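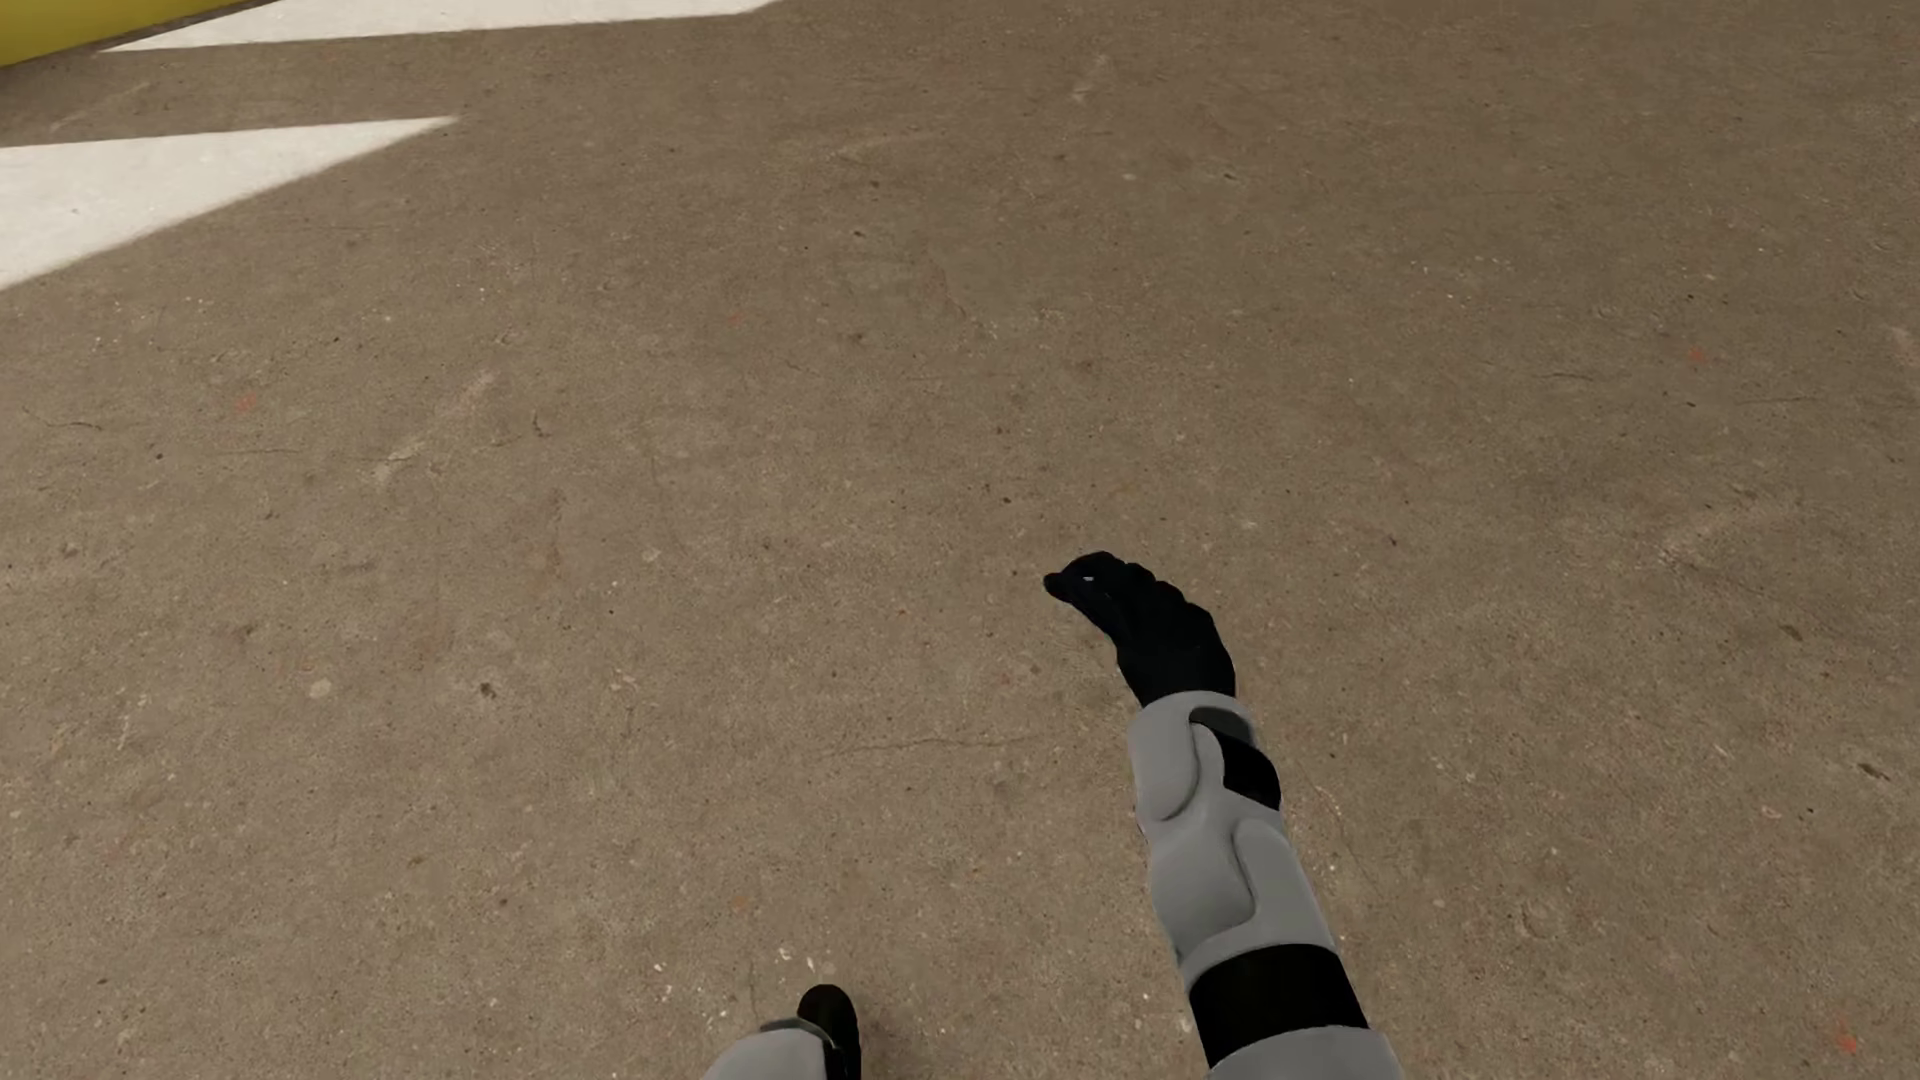 Sullwood jar takes a label prize, barcode and all

The Sondico shelf awards came round again in October, and our label for Sullwood's plum vinegar took first place in the condiments group. There were 33 entries, and judging by the display table most of them had discovered the color sage green in the same week.

Regular readers may remember the Sullwood job as the one that went through 3 bottle shapes before the client asked for a jar. Vinegar in a jar is a brave choice. The judges called it "confident." Wenjie Zhong, who drew the lettering by hand and then drew it again when the jar turned up shorter than the spec sheet had promised, has been asked to give a talk on it and is pretending to be annoyed.

The label runs on Toom uncoated stock, which takes ink beautifully and shows every thumbprint. Sullwood ordered 568 jars for the first run and sold more than 70 at the launch, a few of them to people who don't work here.

We also entered the Prarkedska rye cracker carton in the snacks group. It did not place. One judge wrote that the flap was "hard to love," and having opened a good many of them at our desks, we can't argue. A revised flap is on press now.

The trophy is a clear block with a slot in the top that serves no purpose we can find. It lives by the front desk and currently holds the parking passes. Please put yours back when you return.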